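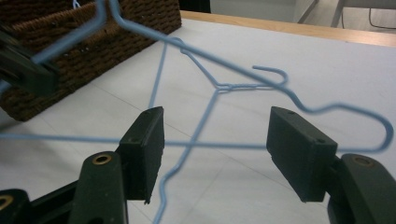
Frequently asked questions

Samell Self Storage, Jidton

When can I get into my unit?
The gate opens at 6 a.m. and closes at 10 p.m. every day. The office keeps shorter hours and is closed on Sundays.

How long do I have to rent for?
The shortest rental is one month. After that you can leave at any time with two weeks' notice in writing or by email.

Do I need my own lock?
Yes. Bring a disc lock or buy one at the office. We don't keep a copy of your key.

Is insurance included?
Cover up to $1000 is part of the rent. You can raise it to $2000 when you sign up. If your home policy covers stored goods, show us a copy and we will take the charge off.

What can't I store?
Food, plants, animals, fuel, paint thinner, gas bottles, fireworks and tires. Drain mowers and generators before you bring them in.

Are the units heated?
Units in the Guillot Street building are. The drive-up units on Skirnance Road are not, so keep instruments, photographs and wood furniture out of them.

Can someone else use my unit?
Yes, up to two other people. Add their names at the office and have them bring photo ID the first time.

What happens if I pay late?
Rent is due on the first. A late fee is added after the eighth, and your gate code stops working until the balance is paid.

Can I change to a different size?
Yes, if one is free. We move the rent over by the day. There is often a wait for the larger units in May.

Last updated 3 Nov 2025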